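Skitel Household Advice
Home > Laundry and linen

We use cookies to improve this website. Accept | Manage settings

Caring for cloths and table linen

New cotton cloths should be washed separately before first use, as dark dyes may run. A temperature of 30 degrees is sufficient for lightly soiled items. Fabric softener is not recommended – it leaves a coating which reduces absorbency.

Residents of Vallejo House are reminded that drying racks must be kept clear of the heaters. Cloths should be shaken out and smoothed by hand while still damp, working from the centre towards the hems.
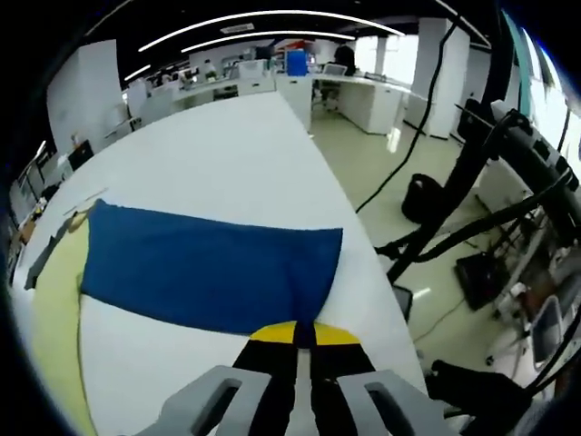
Linen which is to be stored for the winter must be completely dry. Fold it loosely, and refold along different lines every few months to prevent permanent creases. Cupboards should be aired for 25 minutes before they are filled.

Grease marks may be treated with a little washing-up liquid, left for 5 minutes and rinsed in cool water. Test coloured fabric on an inside hem first.

Shared 30 times | 5 comments

© Skitel Household Advice | Contact us | Back to top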